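Reading Zoëga again this month. It's a short novel, 33 chapters, none of them longer than three pages in my copy. I first read it in college and remembered almost none of it apart from the ferry.

The translation is the one by Annelies Hauser. There's an older one that people online say is looser and funnier. I haven't found it for a price I'd pay.

What I wanted to check was whether the town, Oltcombe, is ever described. It isn't, much. You get the harbor steps, a bakery with the wrong clock, and the road out. I had filled in the rest myself years ago and was sure I'd read it.

I had a whole church in there. No church in the book.

Hauser's note at the back is worth reading first, even though it gives away the letter. She explains why she left the place names alone but translated the names of the shops. I think she was right about the shops.

She also left in words that have no good English match, and doesn't put them in italics. You meet "tidska" in chapter 3 and you're expected to get on with it. By chapter 10 or so I knew what it meant and couldn't have told you how I knew.

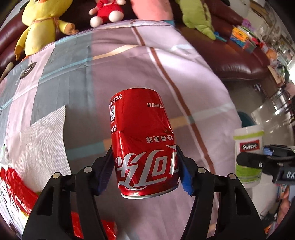 Translators get asked about puns all the time, but I think labels and signs must be the worse job. A sign has to be short. It has to sound like something a company would print, and the reader isn't supposed to stop at it. Take the Coke can with 经典美味 on the side. Word for word that's close to "classic delicious taste," and no American can would say it quite like that. You'd cut it to "classic taste" and lose a bit, or keep all of it and sound like a menu. Hauser has this problem with the bakery window and I don't think she solves it.

The bakery window says "Bread of the Good Morning." In a book this plain, it sticks out. Could be on purpose. The baker is supposed to be a little grand.

Tove Lund read it when I did and disagrees with me about the ending. She thinks the brother got the letter and never opened it. I think he opened it on the ferry - he knows about the 40 crowns two chapters later and there's no other way he could.

Her answer was that the aunt told him. The aunt isn't speaking to anyone by that point, so I don't buy it.

Starting Stornilura next, same author, same translator, much longer. I've been told to skip the family tree at the front. Will post when I'm through the first part, probably not before February.

If anyone has the older Zoëga and would look up the bakery window for me, I'd like to know what it says there. It's in chapter 5, just after the rain starts.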